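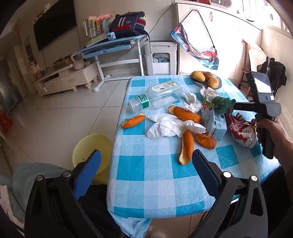
Handgreifer mit Smartphone-Halterung: wie viele kaufen für den Anfang?

Casimiro Bustamante
29. Juli 2020

Guten Tag zusammen, ich plane für unsere kleine Gruppe die Anschaffung von Handgreifern, mit denen wir Aufräumen am Esstisch aufzeichnen wollen: Schalen, zerknüllte Tücher, Flaschen, Verpackungen. Das Budget beträgt 900 Euro und muss bis September ausgegeben sein. Jostesell bietet ein Gerät für 75 Euro an, ohne Telefon. Ich habe gerechnet, dass ich davon 11 kaufen könnte, und es bleiben 75 Euro übrig. Ist es vernünftig, alles in Greifer zu stecken? Und was muss ich bei den Backen beachten, wenn die Gegenstände so verschieden sind? Ich bitte um Entschuldigung, falls das Thema schon behandelt wurde.

Nurkance

Kaufen Sie bitte nicht 11 Stück. Ein Greifer ohne Telefon nimmt nichts auf, und gebrauchte Telefone, die alle vom selben Modell sein sollen, sind der größere Posten. Ich würde mit zwei Geräten beginnen, also einem Paar für beide Hände, und dazu zwei Telefone, Ersatzpolster und eine zweite Halterung legen. Den Rest halten Sie zurück, bis Sie wissen, was zuerst verschleißt. Bei uns waren es die Polster. Nach Obst und Papier werden sie klebrig und man muss sie oft wechseln.

Zu den Backen: Strukturierte Polster sind für Schalen besser als glatte. Für dünnes Papier ist die Spitze wichtiger als die Fläche. Fragen Sie den Verkäufer, wie weit die Backen öffnen, denn eine Wasserflasche quer zu greifen verlangt mehr, als man denkt.

Ševčík

Wir haben bei Grurnholm bestellt, Lieferung hat 7 Wochen gedauert. Also früh bestellen, wenn die Frist fest ist.

Casimiro Bustamante

Vielen Dank an beide. Die Lieferzeit hatte ich in meinem Plan gar nicht berücksichtigt. Ich werde also jetzt ein Paar bestellen und für die Telefone zuerst Angebote einholen. Weiß jemand, ob man die Polster auch einzeln bekommt oder nur mit der ganzen Backe?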